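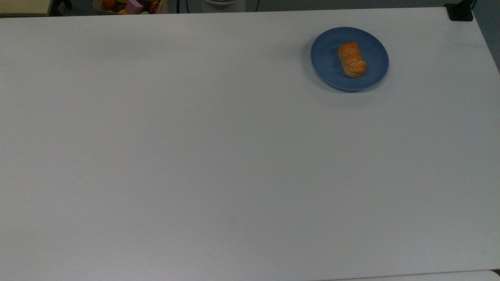
The open day at Brikard started with a form, as these things do. I signed that I wouldn't touch anything, and then spent most of the afternoon being asked to touch things.

Brikard has one floor of the old Mostyn building and a project called Divavik, which teaches robots to handle food by having people do it first. Elin Rowlands was showing our group around. She has the patience of a driving instructor and the same habit of breathing in sharply at corners.

The task of the day was a pastry on a blue plate. You wear a headset with a camera in it, look down at a big white table, and pick the pastry up and put it back until somebody tells you to stop. The software takes note of where you looked and what your hand did. I have eaten pastries for decades without supervision and assumed I'd be a natural. Elin watched my first attempt and said I had "a lot of wrist."

Her rules: go slowly, don't hover, don't change your mind halfway. If you fumble, finish the fumble and start again. They keep the fumbles in a separate folder, and I'm told my visit made it noticeably bigger.

After that came remote control, at a desk in the next room with two hand grips and a screen. Squeezing the left grip closes the left gripper. Fine. But there is a small delay, and you end up correcting a mistake the arm hasn't made yet. A boy ahead of me, 10 years old, got the plate across the table on his second go. I took 22 minutes and had to be relieved.

A counter by the door gives the number of usable demonstrations so far, and it stood at 2,384 when I left. I asked how many were mine. Elin said three, and that one of those was "under review."

Coffee is free, lunch is a vending machine. Parking is awkward, so take the Graltell bus, which stops outside. The next open day is in March. Wear short sleeves, as cuffs get in the way of the hand tracking, and eat before you go. Spending an hour picking up a pastry and putting it down again is hard on an empty stomach.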